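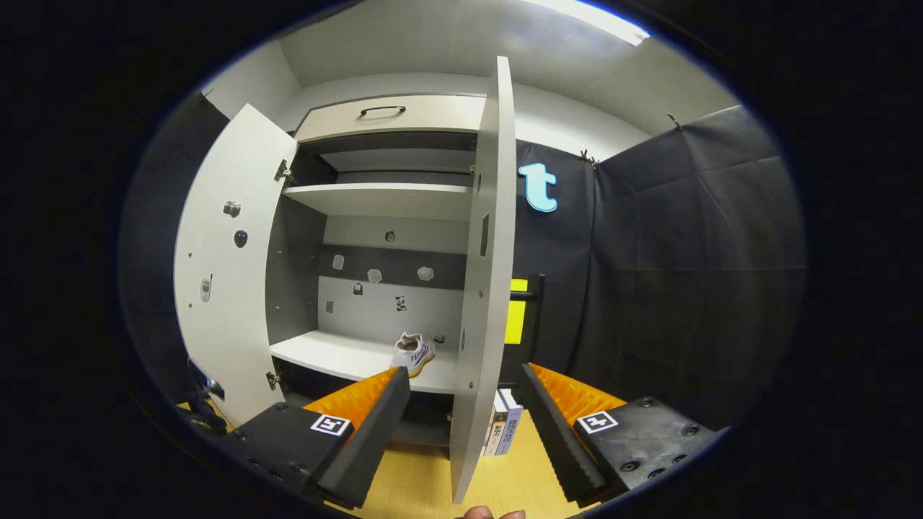

One customer writes that the yellow tint around the toe on her canvas shoes took two rounds to lift, and asks if a second round in the same day will hurt the fabric. It won't, as long as the shoe is rinsed fully between rounds and dried after the last one.

Turis Canvas Shoe Cleaner
by Cloltton

150 ml bottle with brush cap
Refill pouch: 2,000 ml
Scent: none added

Turis is a water-based cleaner for canvas, cotton duck and the rubber trim found on most casual shoes. It is made for hand cleaning at a sink. It contains no chlorine bleach, which can turn white canvas yellow and weaken the stitching. The formula is the same in the bottle and in the refill pouch.

What it cleans
Dust, dried mud, grass marks and the gray film that builds up on light canvas. It also works on scuffs on rubber toe caps and sidewalls, although deep scratches will stay. Motor oil, paint and permanent marker are outside what this product can do.

How to use

Take out the laces and insoles. Knock off loose dirt over a trash can and brush the seams with a dry brush.

Dampen the canvas with cool water. Put a small amount of cleaner on the brush cap and work it in with short strokes, one panel at a time. Keep the pressure light over printed areas.

Wipe away the foam with a damp cloth and rinse. Repeat until the foam comes up clear – leftover cleaner is the usual cause of yellow rings on white shoes.

For a stubborn mark, leave the foam on for up to 20 minutes before wiping. Do not let it dry on the fabric.

Stuff the shoe with plain white paper and dry it in the shade with the tongue pulled open. Newspaper can leave ink on the lining.

Laces can be soaked in a bowl of cool water with a capful of cleaner, then rinsed and laid flat.

How far it goes
One 150 ml bottle cleans six pairs of adult low-top shoes. High-tops use more. The bottle has a wide neck and can be filled from the pouch without a funnel.

Putting shoes away
Canvas should be fully dry before it goes into a closed cabinet or box. The fabric may feel dry on the outside while the padding at the heel is still damp, so check inside with a finger. Leave the doors open overnight if the shoes were washed that day.

White shoes are best kept away from dark leather and new denim, which can transfer color where they touch. Wipe the shelf before you put clean shoes back on it. Avoid plastic bags for long storage – cotton bags or open shelves let air move around the shoe.

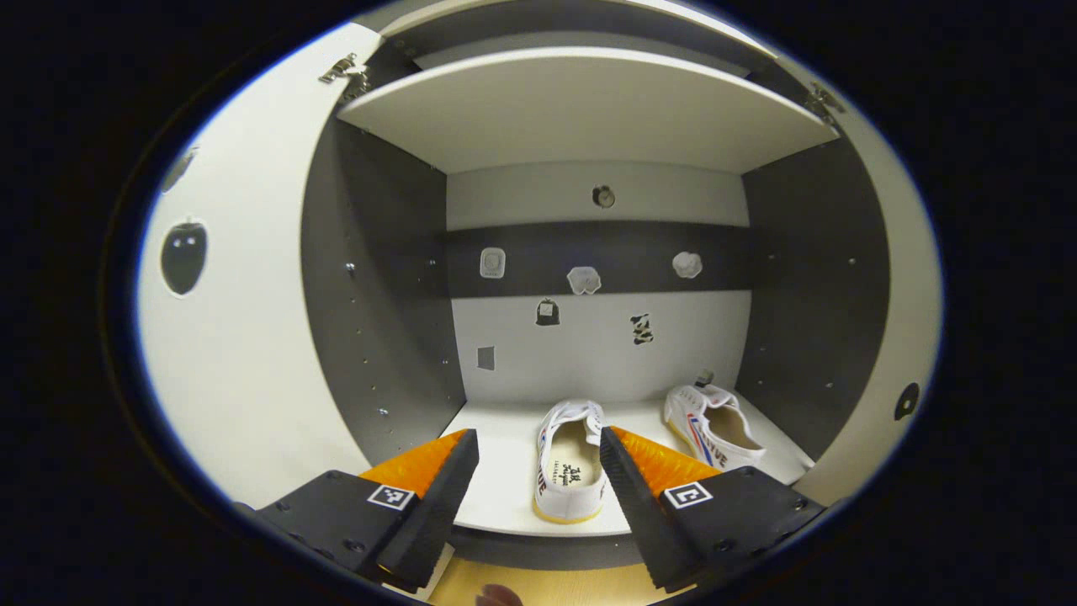 White canvas sneaker on the lower shelf of a cabinet

Do not use on
Suede, nubuck, silk, or canvas with a wax finish. On dyed canvas, test a spot on the inside of the tongue and let it dry before cleaning the rest. Red and navy are the colors most likely to run.

Safety
Keep away from children and pets. If the cleaner gets in your eyes, rinse with plenty of water and get medical advice if irritation continues. Do not mix with bleach or other cleaners. Store the bottle upright with the cap closed, away from frost. Cleaner that has frozen may separate and should not be used.

Goes with

Zetum Dry Brush – stiff bristles on one side for soles, soft on the other for uppers. Sold separately.

Zetum Eraser Block – for rubber sidewalls only. It is too rough for canvas.

Questions about this product

Can I put the shoes in the washing machine afterward?
Check the shoe maker's label. Machine washing can loosen glued soles, and Turis is meant to be used without it.

Will it whiten canvas that has turned yellow with age?
It removes dirt and leftover soap. Fabric that has yellowed from sun or age will look cleaner but may not return to white.

Does it waterproof the shoe?
No. If you use a protective spray, apply it after the shoe is clean and dry.

Is the cleaner safe for baby shoes?
Yes for canvas uppers. Rinse one extra time.

Ordering
Bottles and refill pouches ship from the Wattanapong warehouse. Refill pouches are out of stock until December. Unopened items can be returned with the packing slip.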